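Ticket n° 2898 – Boutique en ligne Zavmont
Objet : frais de port doublés sur les articles en vannerie
Ouvert le 2018-12-14 par Kyung-hwa Hyun
État : en cours

Bonjour à toute l'équipe, et pardon d'avance pour la longueur, je préfère tout raconter d'un coup !

Depuis la mise à jour du module Wusel, les clients qui commandent un seul panier se voient facturer le port en double. J'ai refait l'essai ce matin avec mon propre compte, puis avec celui de ma sœur (qui a bien ri en voyant le total) : 15 euros affichés sur la fiche, le double au moment de payer. Les bougies et le linge, eux, passent sans souci.

Ce que j'ai déjà tenté :
- vider le cache de la boutique, puis celui du navigateur
- désactiver le code promo de Noël
- ressaisir le poids sur la fiche du modèle Eseck

Rien n'y fait. En revanche, si je retire l'article de la catégorie « Fragile », le montant redevient normal, ce qui me fait penser à une règle appliquée 2 fois. Je n'ose pas y toucher toute seule, la dernière fois j'avais offert la livraison à tout le monde...

Fiche concernée : panier en osier à bord tressé, réf. Eseck.

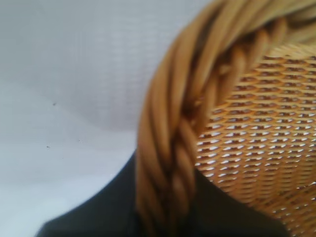 Min-kyu Ki : Bonjour Kyung-hwa, ne vous excusez pas, c'est très clair. La règle « Fragile » existe à la fois dans Wusel et dans l'ancien tarif du transporteur Heo. Je désactive celle de Heo ce midi. Pourriez-vous refaire une commande test ensuite et me copier le total ici ?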